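Gullelis Hand Rig: Set-up and Service Guide

Section 7. Loss of tracking and cable faults

20 February entries replaced by this revision
February 20, 2026
By Mostafa El-Sayed

This section covers faults in which the wrist rig loses its position during a recording, drops off the USB hub, or shuts down without warning. It applies to the single-hand and two-hand versions of the rig. Read it through once before you touch any cable. Most of the damage we see at the Plestley bench was done after the first fault, by someone pulling at a connector to find out whether it was loose.

7.1 Background to this section

In October a rig in use at Posport lost tracking part-way through a folding task. The operator carried on. The wearer's sleeve had caught the cable at the shoulder, and each time the arm reached across the table the plug was drawn a little way out of its socket. The recorder kept writing files, but 69 of them held no usable wrist position. When the plug finally came free, the cable swept across the table and took the power bank with it. It landed on its corner and the case split.

There was no injury. The power bank was put in a metal bin outdoors and was not charged again. The steps below were written from that event and from the notes kept by Mostafa Abou Zeid, who stripped down the rig afterwards.

7.2 Before you start fault finding

1. Stop the recording from the control screen. Do not stop it by pulling a cable.

2. Ask the wearer to rest the hand on the table with the palm down.

3. Wait until the recorder shows IDLE. If it still shows WRITING after 40 seconds, go to 7.6.

4. Switch off the power bank at its own button.

5. Move drinks, sprays and hand tools away from the hub.

CAUTION: Do not take the rig off the hand while it is powered. The strap buckle can bridge the two charging contacts on the underside of the plate. 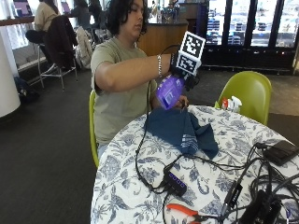
Note: The wearer may stay seated for the checks in 7.3 and 7.4. For anything in 7.5 the rig must come off the hand and the wearer must move away from the table.

7.3 Checking the marker cube

The cube gives the system the position of the wrist. If the camera cannot read a marker, error 945 appears and the hand shown on the control screen stops moving or jumps.

1. Look at each marker under the room light. Clean off fingerprints with a dry lint-free cloth. Do not use glass cleaner, as it lifts the print.

2. Check that no corner of a marker has peeled. A peeled corner cannot be glued back flat. Fit a new marker sheet.

3. Hold the base plate with one hand and try to turn the cube with the other. It should not move at all. If it does, tighten the centre screw a quarter turn and try again.

4. Check for glare. Sunlight from a large window can wash out the white squares. Lower the blind or turn the table. Moving the wearer to another side of a round table is often enough.

5. Restart the recorder and ask the wearer to reach slowly to the left, to the right and forward. Watch for error 945 at each point.

If the error comes back only when the arm is drawn across the body, the cube is being hidden from the camera by the wearer's own shoulder or hair. Raise the camera or tie the hair back. This is not a fault in the rig and the cube should not be replaced.

7.4 Checking the cable run

1. Start at the rig and follow the cable by hand to the hub. Do not start at the hub, where several cables look alike.

2. Make sure there is a loose loop between the wrist and the shoulder. With the arm fully stretched, the loop should get smaller but must not pull tight.

3. Clip the cable to the upper sleeve. With a short-sleeved shirt, use the elastic arm band.

4. Where the cable goes over the table edge, check that a chair arm or back cannot trap it.

5. Press each plug into the hub until it stops. Check that the light for each port in use is lit.

6. Fix the hub to the table with the clamp supplied. On a tablecloth, fold the cloth back first and clamp to the bare table top. A hub clamped over cloth will slide, and the cloth will come with it.

Note: A lit port shows that the port has power. It does not show that data is passing. Always confirm on the control screen.

Jewellery must come off both wrists before the rig is fitted. This was in the old guide, but as a recommendation. It is now a requirement. A chain can work its way under the plate and touch the charging contacts, and it will get hot very quickly.

7.5 Power faults

WARNING: Do not use a power bank that is swollen, split, dented or too warm to hold. Do not put it back in the rig case. Take it outdoors if this can be done safely and call the Ezzat service desk.

1. Take the rig off the hand and unplug it from the hub.

2. Disconnect the power bank at both ends and place it on a hard surface, clear of cloth and paper.

3. Inspect the case and the sockets.

4. Check the log for the charge count. Replace the power bank at 2,000 hours of use or at the first sign of damage, whichever comes first.

5. Connect the replacement to the hub first, then connect the rig, then switch on.

Keep mains adapters off the table top where there is room for them on the floor. If they have to stay on the table, put them on the far side from the working hand. Never coil spare cable around an adapter.

Do not use pliers to remove a tight plug. Hold the body of the plug and pull it straight out. If it will not move, return the hub with the cable still in it.

7.6 Recorder will not stop

1. Press and hold STOP for ten seconds.

2. If the recorder still shows WRITING, unplug the rig at the hub and leave the recorder switched on.

3. Copy the last session before restarting. The final file may be damaged and should be marked as such in the log.

4. Do not record again until 7.3 and 7.4 have been completed.

Related sections
Section 3. Fitting the strap and plate
Section 5. Camera height and room light
Section 8. Returning parts to Ezzat
Appendix B. Error numbers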